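Peg, hole, dishwasher: how far along are the machines?

Vaida Krūmiņa has spent most of her working life on contact tasks, the class of robot problem in which the arm has to touch something and keep touching it in a controlled way. She runs the manipulation bench at Rebane, a small engineering office that evaluates arms and grippers for shop-floor customers. Lately the inquiries have changed. People who used to ask about loading fixtures now ask about laundry.

Her short answer is no. The longer one depends on what is meant by a chore.

"A chore is a chain," she says. "Unloading a dishwasher is maybe thirty pick-and-place moves, several door and drawer moves, and a lot of small insertions. Putting a fork in its slot is an insertion. So is a plate in a rack. If your insertion is unreliable, the chain is unreliable, and it does not matter how well the arm opens the door."

For that reason the bench still devotes most of its hours to pegs and holes. The current series, which the team calls Skatley, uses a shape-sorter block in a gray bin. The arm has to hold a piece upright, bring it over the matching opening and lower it without jamming. Force at the wrist is logged throughout.
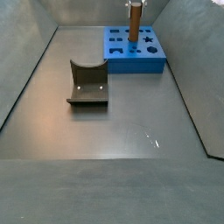
Brown cylindrical peg held over the blue shape-sorter block. The dark cradle is at left.

Krūmiņa is careful about what the numbers say. With the block bolted down in a known position, she reports, the arm completed 71 out of every 100 attempts on the round peg in the June series. With the block shifted by hand between attempts, the figure fell to 38. The same controller was used in both cases.

"The difference is almost all perception," she says. "The arm repeats to a fraction of a millimeter. It will go very precisely to the wrong place."

Round pegs are the easy case, as rotation about the long axis can be ignored. A star or a square has to be aligned in that axis as well, and the operator's usual remedy, a small wiggle, is hard to write down. Ojārs Raudsepp, who writes the control code, describes the wiggle as a search under light downward force. His version traces a spiral of 2 millimeters and stops when the vertical force drops.

"A person does it in half a second and cannot tell you how," Raudsepp says. "Ours takes longer and we can plot it. I would trade."

He is more optimistic than his colleague about the shop floor. There the part can be presented in the same way every time, the lighting can be fixed, and a failed cycle can be sent to a reject tray. One customer, a maker of pump fittings named Rison, has had an arm seating dowel pins through a full shift since spring. Roughly 2230 pins go through the cell per shift. An operator clears the jams.

"That is a real job, done by a machine, today," he says. "It is also one pin."

Asked whether learned controllers change the picture, Krūmiņa says they help most with the approach, where the camera has a clear view, and least in the last few millimeters, where the gripper and the part tend to hide the hole. Her group is now testing touch sensing in the fingertips for that last stretch – the results are not ready, and she declines to give a preliminary figure.

On homes, she sets a condition. She would want to see a machine handle a drawer it has not met before, with the owner's own cutlery in it, for a month, with every intervention by a person written down. So far the demonstrations she has been shown leave out the interventions.

"Send me the log," she says. "The video I can do without."

The next Skatley series moves the block to a new position before every attempt and adds the non-round shapes. Raudsepp expects the star to be the worst of them. Krūmiņa thinks it will be the arch, on account of its single correct orientation, and the two have agreed to run both with the same force limit.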